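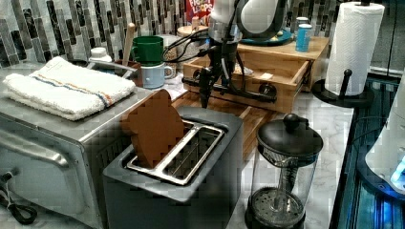 Why does bread turn brown when you toast it? Heat makes the sugars and proteins in the bread react with each other, and that makes new brown stuff with new flavors.

People like to say toast is "just burned bread." I don't buy it. Burned bread is black and tastes bitter. Brown bread tastes sweet and nutty, so something else must be going on. 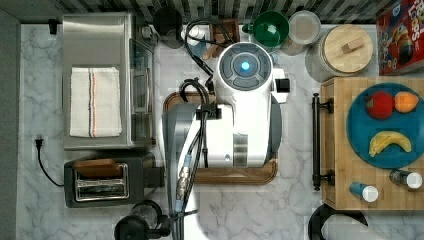 ## Does toasting kill the calories?

I've heard this one a lot, and I doubt it every time. Toast weighs less than bread, sure. Most of what left was water, and water has no calories to lose.

## Is one setting right for everybody?

The dial on my old Skarano goes up to 4. Four what? The booklet doesn't say. My neighbor Mebrat Lencho swears 4 means minutes, so we used a clock. It didn't. 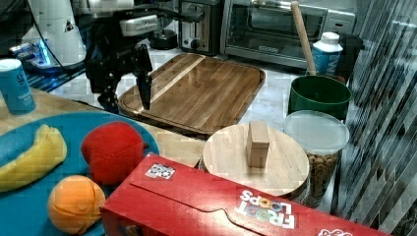 Stale bread has dried out a little already, so it can brown faster than fresh bread on the same number. Don't trust the dial. Ask a grown-up to help you test two slices, one fresh and one old, and write down what you see.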